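# Open house at Gruststead, September

I went because Satish Salian kept telling me to go. He has been talking up the Gruststead rooms since spring, and I have been saying that a furnished room is a furnished room. The leaflet promised "a new standard in short-stay living." I've read that line before, usually on the way to look at a mattress.

The tour started at ten in the lobby. They had put out coffee and a model of the building with tiny trees on it. There are more trees on the model than on the street. Our guide said the place had cost less than planned but wouldn't say what was planned. She did say 2,000 people had signed up to see it over the open days. There were six of us in my group, and one was looking for the restroom.

The ground floor is all shared space. The kitchen has Skuster ovens, which I have nothing against, and drawers that shut by themselves, slowly, while you stand there waiting. I asked how many people would share it and was told 19. I asked how many burners. The guide laughed and moved us along to the laundry, where the dryers take a Clusolau card you have to load at a machine upstairs. Why upstairs? I didn't get an answer to that either.

The bedding is what they're proudest of. It comes from Santoso, and the leaflet gives it a whole page. "Hotel quality," it says. Which hotel? I felt a sample in the lobby and it was fine. It was a sheet. Satish says I'm impossible to please, and he may have a point, but I'd like to see it after 20 washes before I call it anything.

Rent is quoted "from" a number. The room we were shown in detail was not the "from" room. I had to ask twice to find out it was one size up, and that the view costs extra on top of that.

What I wanted was a room with the cushions taken off, so I asked to see one that hadn't been dressed for visitors. To her credit, the guide didn't argue. White walls, already marked in a couple of spots, and a carton of medical protective masks up against the wall.

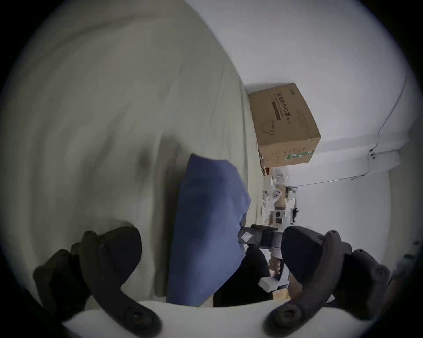
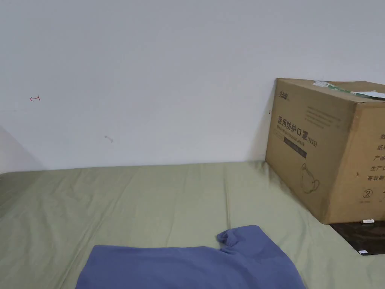

I learned more up there than I did from the leaflet. My main worry with these places is storage, and I still don't know where a person is supposed to put anything bulky. The guide talked about under-bed drawers "in phase two." I've lived through a few phase twos. If it isn't there when you sign, you should price the room as if it's never coming.

The deposit is 3,000, which seemed like a lot to me, and it wasn't in the leaflet. It came up at the very end, when somebody else in the group asked. Cleaning of the shared kitchen is included, but the rooms are up to you.

Would I tell you not to go? No. The hallways are quiet and the windows open properly. Ask for the cheapest room by name and count the burners yourself. I still owe Satish lunch, since I bet him they wouldn't let us past the show room.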